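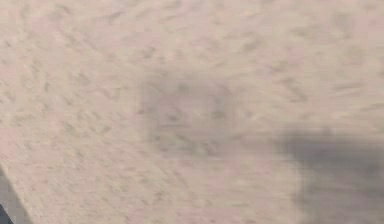
Renders: Grerkham

Can a robot do my chores yet? I keep asking, and Grerkham's simulated flat is the closest I've come to an answer — a kitchen counter, a living room and plenty of floor to tidy.

Tidying sounds easy until you think about all that floor.
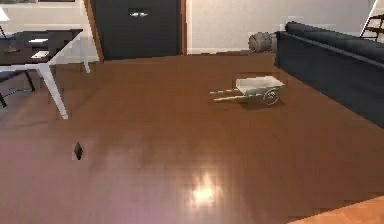 My neighbour's kid could clear a room in six minutes, with bribery. The Astau software I tried in October took around 90 and quit before the dishes.

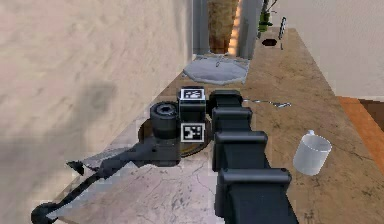 Taras Zinchenko

Counters are where I'd want the help, and I'd happily pay $3000 for an arm that wiped mine down every night. Still waiting! I'm keeping my mop for now, and my favourite rubber gloves.
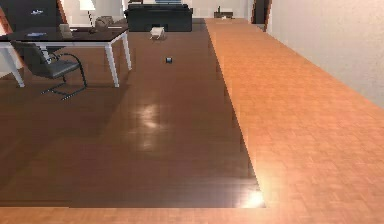
Desk, sofa and a lot of shiny parquet.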